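Member Services Bulletin
Equipment and Services Update: Cuvano Hand-Held Gripper Kit Now Open for Trial Bookings

Members of the Bunting Automation Network are advised that the Cuvano paired gripper kit, supplied by Carkus, has been added to the shared equipment catalogue and may be booked for trial from December. The kit was assessed over the winter term by the Network's evaluation group, led by Kirsty Furnival, and the group's report has been accepted by the equipment panel. A summary of its findings is set out in this item.

The kit is intended for organisations that wish to record manual handling tasks for use in programming and training robot arms, without first committing to the purchase of an arm. An operator holds one gripper in each hand and performs the task at a bench in the usual way. The recordings are then processed in the supplier's desktop software and may be exported for use with the member's own systems. Members who already hold a Grosix workstation licence will be able to open the exported files directly. Other members should contact the catalogue desk before booking to confirm which formats they require.

Each kit comprises 2 hand-held grippers, the associated cables, a set of spare finger pads, a carry case and a printed operator's guide. A computer is not included. The hire charge for the introductory period is $372 per week, inclusive of technical support by telephone during business hours. Outright purchase is available through the supplier and should be discussed with Carkus directly.

The evaluation group elected to test the kit on tableware and serving items. Several members in aged care catering and hospitality had asked for information on this category, and the items concerned are light, smooth and easily marked. Tasks included lifting and placing bowls, moving saucers, and setting trays for service.

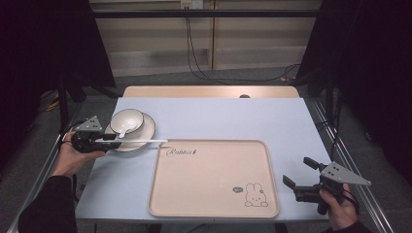

Table-setting trial with the Cuvano kit: bowl and spoon on a saucer, with the serving tray alongside.

In total, 636 recordings were made across the evaluation, of which 520 were judged suitable for use. The majority of those set aside were made in the first sessions, while operators were still becoming accustomed to the grippers. Terence Kettle, who supervised the bench work, recommends that members allow at least one full day of practice and discard everything recorded in that time.

The group reported favourably on the opening action of the fingers, which operators found predictable, and on the balance of the grippers during short tasks. Calibration took longer than the guide suggests on the first occasion but became routine thereafter. The software was considered adequate. Its labelling screen is slow when large sessions are loaded, and members are encouraged to divide their work into smaller batches.

Three matters were raised with the supplier. The first concerns fatigue. Operators noted discomfort in the wrist and forearm during longer sessions, and the panel has accordingly set a limit of 40 minutes' continuous use as a condition of hire. The second concerns the cables, which should be dressed clear of the work surface before a session begins. The third concerns shallow items with a low rim. Saucers in particular were difficult to lift cleanly from a flat surface, and Carkus has undertaken to supply a narrower finger pad for assessment. Members whose work depends chiefly on flat items may prefer to wait for that assessment to be completed.

Emlyn Hopkin of Carkus has advised that firmware updates will be applied by the supplier between hires. Members are asked not to install updates themselves.

An induction is compulsory for all first-time hirers. It runs for two and a half hours, commencing at 9.30 am, and is conducted by Kelly Horrocks at the Network's training centre. Organisations may send up to four staff at no additional cost. Inductees should wear close-fitting sleeves and remove rings and watches before handling the grippers.

Bookings are accepted for a minimum of one week and a maximum of three. Applications must be made on the standard equipment form, signed by the member organisation's authorised representative, and should include a brief description of the tasks to be recorded. Enquiries regarding eligibility, insurance or freight to regional centres should be directed to Lorraine Bickerstaff at the catalogue desk. Copies of the full evaluation report are available to members on request.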